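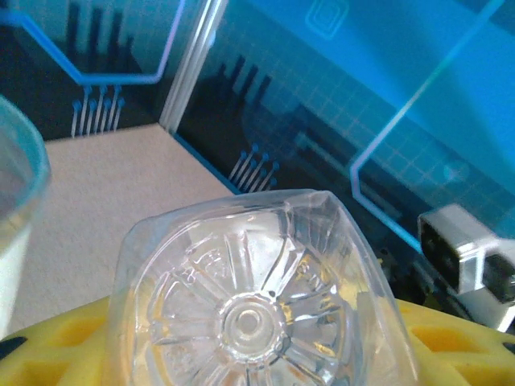 The June concert series at Heminmont Hall has concluded, and I wish to record several observations for readers of this blog who subscribe to the chamber and jazz programs or who are considering doing so next season.

The hall seats 200 in its present arrangement. In previous years the rear section was closed for smaller ensembles, and tickets were sold only for the front rows. Management has now opened the full floor for every performance. The change is welcome on the whole. Patrons who prefer to sit at a distance from a drum kit may now do so, and the late release of unsold seats has ended.

The opening program was given by the Trunance Quartet, with Kalevi Hakala on double bass. Mr. Hakala's own suite occupied the first half. It is written in four movements, of which the second, for bowed bass and brushes, was the most fully realized. The final movement was taken at a faster tempo than on the quartet's recording, and some of the inner detail in the piano part was lost as a result. I would nevertheless recommend the work without reservation to anyone who has not heard it performed live.

Renu Mittal appeared in the second week with a program of songs in three languages. Printed texts were provided at the door, although the house lights were lowered to a level at which they could not be read. I raised this matter with the front desk during intermission and was told that the lighting plan had been set by the visiting production staff. The lights were raised slightly for the second half. Ms. Mittal's voice is well suited to the room, and she chose to sing the last two pieces without amplification.

Attendance for the series was 741, compared with 732 last year. The increase is modest, but last year's figure included a free family matinee that was not repeated. I would ask management to consider restoring the matinee, which brought a number of younger listeners into the building for the first time.

Certain practical matters also deserve attention:

- Doors open one hour before each performance. The bar closes when the first bell is rung and reopens at intermission.
- Seats are now assigned. Patrons holding older general admission vouchers must exchange them at the box office before the evening of the concert.
- The side entrance on Kashyap Street remains the only step-free route into the hall. It is staffed until the start of the performance, after which patrons should ring the bell.
- Parking behind the building is limited to 2 hours until 6 p.m. and is unrestricted afterward.

The fall season will open with the Trunura Ensemble, performing with an expanded brass section. The full calendar has not been released. Subscribers have been advised that renewal forms will be sent by mail and that existing seats will be held until the renewal deadline printed on the form. I intend to keep my place on the left aisle, fourth row, and will publish notes on the opening program after the concert.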